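Le rayon 4

La supérette de Clumham fermait à 22 heures. Le remplissage commençait 35 minutes plus tard, après la coupure de la musique et la remontée du chiffre de caisse vers le dépôt de Gundwood. La procédure tenait en 2 pages, plastifiées, fixées au montant du rayon 4.

Article premier : les tubes de chips se posent debout, couvercle en haut, étiquette vers l'allée. Article deux : la tablette supérieure se traite avant l'inférieure. L'article trois avait été supprimé en juin. Son numéro subsistait, suivi d'un blanc.

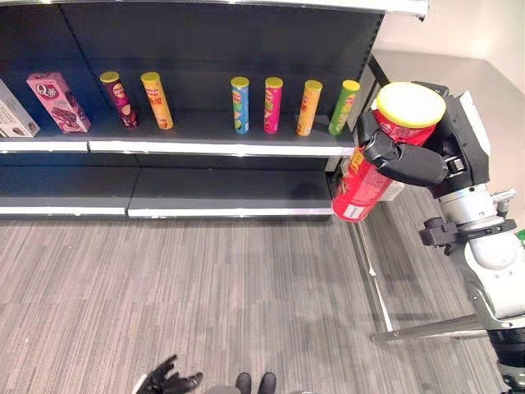 Le bon de livraison Holroyd portait la référence 1333. Il mentionnait un tube rouge à placer en bout de rangée, après le vert. Le plan d'implantation, lui, arrêtait la rangée au vert – la case suivante n'existait pas.

Le système Virkitz signala l'écart à 23 h 10. Il proposa deux options, corriger le bon ou corriger le plan, puis se mit en attente. La tablette du bas restait nue. Aucun document ne lui attribuait de produit.

À minuit, l'éclairage passa en veille. Le message était toujours affiché. À 6 heures, le plan comportait une case de plus, datée de la veille, sans signature. L'article trois disait désormais : « Laisser la place. »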